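Home | Syllabus | Handouts | Lab Hours | Contact
Search this course: Type a keyword Go

Handout 6: Showing the Task by Hand

Last time we drove the arm from across the room, and I think most of you came away with sore thumbs and a new respect for remote control. This week you leave the arm alone and carry the gripper yourselves, which I've always found the friendlier way to start (and your shoulders will tell you when to stop!). Please read the Stadis notes on grip width first, at least the part on opening before you reach.

A demonstration begins before you touch anything. Come in with the fingers wide apart, at the pace you'd use to set down a full mug, and let the camera take in the whole table on the way.
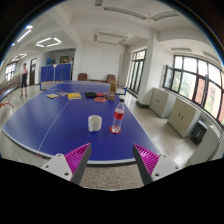 Is slower always better, though? Tikeck wrote in after the last handout that slow showings gave a policy that dithered over every cup, and asked whether we shouldn't just move naturally.

A fair point, and my answer is to move naturally but finish each motion. Close fully, lift, place, open fully, back away. Each pair owes me 70 showings, and I'd like 17 of them to start from an awkward side. Save everything under Lobo, bad takes included, and meet in room 406 for playback.

Comments (2)

plikarine_fan: Do dropped objects count as bad takes?

mossy: We kept ours if we picked the thing up again in the same take.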